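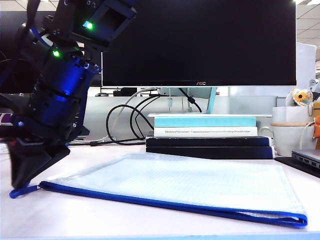
지퍼 파우치는 서랍에 넣는 순간 있는 줄도 까먹는다, 그러니 책상 위에 눕혀 두는 게 낫다는 댓글이 지난 글에 달렸어요. 반은 동의. 근데 눕혀만 두면 그 위에 또 뭐가 쌓이거든요. 그래서 오늘은 책상 위 서류랑 케이블, 빨리 정리하는 순서. 시간 없으니 바로 갑니다.

준비물
- 메쉬 지퍼 파우치 (반투명, A4 들어가는 크기)
- 벨크로 타이 5개
- 마른 천
- 라벨 스티커 조금

저는 Zukari 라벨지 쓰는데 아무거나 상관없음. Prantl 건 잘 안 떨어져서 비추.

1. 종이부터
책상 위 종이 전부 한군데로. 읽지 말고 모으기만. 읽기 시작하면 끝입니다. 다 모았으면 둘로 나눠요. 이번 달에 쓸 것, 아닌 것. 아닌 건 책장 파일로 보내고 쓸 것만 파우치에.
파우치는 너무 꽉 채우면 지퍼가 뜹니다. 모서리 쪽에서 잘 걸려요. 종이 가장자리를 지퍼 반대쪽으로 밀어놓고 닫기. 영수증처럼 작은 건 봉투에 한번 넣어서. 안 그러면 지퍼에 씹혀요.

2. 책
모니터 밑에 받칠 책은 자주 안 보는 걸로. 두꺼운 하드커버가 아래, 얇은 게 위. 저처럼 계산신경과학 교재 같은 걸 중간에 끼워두면 필요할 때마다 모니터 들어야 됩니다... 알면서도 또 끼움. Theoretical Neuroscience, 다음 학기 전엔 빼야지.
책등은 앞으로. 제목이 보여야 나중에 찾아요.
받친 다음엔 모니터 살짝 밀어서 흔들리는지 확인. 흔들리면 맨 위 책을 큰 걸로 바꾸기.

3. 케이블
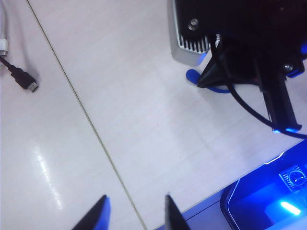
케이블은 뽑기 전에 양쪽 끝부터 확인하세요. 저는 예전에 막 뽑았다가 저녁 9시에 모니터가 안 나와서 한참 헤맸어요. 한쪽 끝이 어디로 가는지 본 다음에 라벨, 그다음에 뽑기. 순서 바뀌면 의미 없슴. HDMI처럼 단자가 책상 위에 그냥 나와 있는 건 제일 먼저 묶을 대상이에요. 금속 부분에 먼지 앉기 전에 끝을 책상 안쪽으로 돌려놓고, 흰 선이랑 검은 선이 같이 있으면 색별로 따로 묶는 게 찾기 편해요. 방열판 달린 장치 주변은 선을 좀 떨어뜨려서. 핀 사이로 바람 지나갈 자리는 비워둬야 합니다.

묶을 때 팁: 너무 세게 조이지 말 것. 손가락 하나 들어갈 정도. 길이가 남으면 크게 한두 바퀴만 감고, 꺾어서 접지 말기. 타이는 선 하나에 2개까지만, 그 이상은 풀 때 짜증남.

4. 닦기
흰 책상은 이음새에 먼지가 낍니다. 마른 천 접어서 모서리로 쭉. 물티슈는 유광 상판에 자국 남으니까 마른 천으로 한번 더. 창문 쪽에서 비스듬히 보면 얼룩이 잘 보여요.

5. 자리 정하기
파우치는 모니터 앞, 지퍼가 내 쪽으로 오게. 앉은 채로 열 수 있어야 계속 쓰게 되요. 파우치 위에는 아무것도 안 올리기, 이거 하나만 지켜도 일주일은 갑니다.

남는 케이블은 Odinach 박스에 라벨 붙여서 보관. 4월에 한번 싹 비웠는데 벌써 또 찼네요. 박스 정리는 다음 글에서 할게요.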